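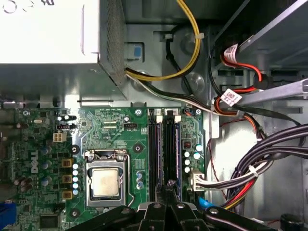 Wrist view, both memory slots open.

The planner returned a path in 19 milliseconds and Mateja Nikolovski rejected it. She rejected the next one too. Both were free of collisions by the model's standards, and the model did not contain wires.

"It has the case, the board and the slots," she said. "It thinks the rest is air."

Etornam Mahama scrolled through the scene file. The Jiretti planner took rigid bodies only. A cable had to be entered as a box, and a box big enough to cover a cable closed off half the case.

"Then we give it a cost instead," he said. "It can go through, but it has to pay."

He wrote the cost term before lunch. It read the depth map, marked anything thin and curved, and raised the price of the voxels nearby. The first weight he tried was 4000. The planner refused to enter the case at all.
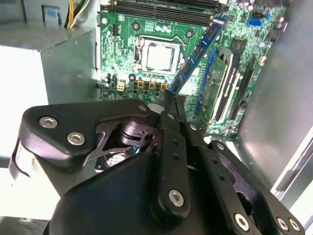

Blue module in the fingers, board behind.

At 251 it went in. The new path came down steeply and kept its distance from the wires. Mateja read the joint values off the log and compared them with her own, which she had worked out on paper in May, when the job at Jedadon was still a proposal.

"Joint four is different," she said.

"Better or worse?"

"Different."

She stepped through the waypoints one at a time. At waypoint 67 the wrist turned a few degrees to the left and then turned back. The turn cleared no obstacle in the model. She ran the plan again with a new seed and got the same turn at the same place.

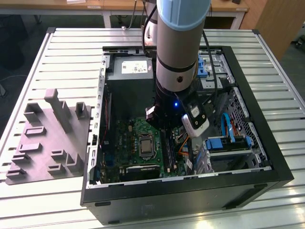 Waypoint 67

Isla Donnelly had written the pose estimator and left for Sustitz in the spring. Mateja called her that evening and read her the numbers.

"Is the turn before the insertion or after?"

"Before."

"That's mine," Isla said. "The estimator asks for a second view when the variance is high. I put it in as a soft goal. You had it drowned out until you changed the weights."

"It isn't in the documentation."

"No."

Mateja opened the file and found it: four lines with no comment, the last edit signed I.D. She added a comment above them. It gave the purpose, the units and the name of the person to call.

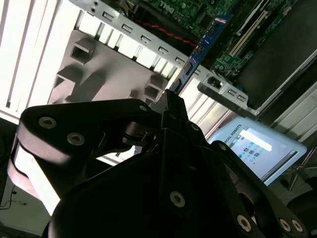

Blue card, white slots, teach pendant at right.

"Do you want it out?" Etornam asked the next morning.

"Leave it. Set the threshold in the config where people can see it."

He moved the threshold, committed the change and started the run. She watched the variance on the log and waited for the wrist to turn.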